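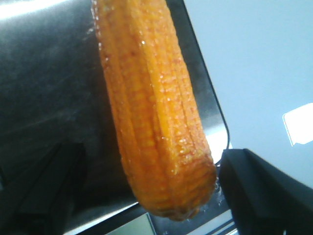

Corn on the steel scale

Ticket 1274
Product: Sidada music library, desktop
Subject: Jazz reissue splits into two albums after import
Opened by: Perihan Başaran
Status: Closed

Perihan, Saturday, 9:40 in the morning
Hello, and thank you in advance for your patience with a long message! I've been moving my late uncle's jazz records onto the computer all through June, and so far I have 147 albums in Sidada and I'm very happy with it. The trouble is with one of them, the double live set by the Akbulut Quintet on the Indis label. I own it on two discs, 10 tracks in all, and after importing it I get two albums with the same name and the same cover. One holds the first six tracks and the other holds the last four. If I play the first, it stops right in the middle of the long suite, with the bass solo just getting going, and then I'm suddenly listening to a vocal record. I've deleted it and imported it again twice. Same result both times.

Recep Demirtaş, Support, 11:15
Good morning Perihan, and what a lovely project. Could you right-click a track from each half, choose Show Tags, and paste me the Album Artist line from both? Please also check whether there is a space after the album title. Those are hard to see – I usually put the cursor in the box and press End.

Perihan, 11:52
No extra space that I can find. Disc one says "Akbulut Quintet" and disc two says "Akbulut Quintet with Brurkance." I think Brurkance is the percussion group that joins them after the intermission, and they're wonderful, by the way.

Recep, 12:20
There's our culprit. Sidada groups by Album Artist, so it sees two different bands. Select all the tracks, set Album Artist to "Akbulut Quintet," and leave the plain Artist field alone so the guests keep their credit. Then set the disc numbers to 1 and 2 and run Rescan Folder. With a library your size it should take under a minute.

Perihan, 1:05
One album now, tracks in order! The suite went straight through, over 24 minutes of it. There's still a tiny click between the two parts – is that my file?

Recep, 1:30
Try Settings, Playback, Gapless, and set crossfade to zero.

Perihan, 1:48
Crossfade was on two seconds. Click is gone. You can close this one, and thank you again.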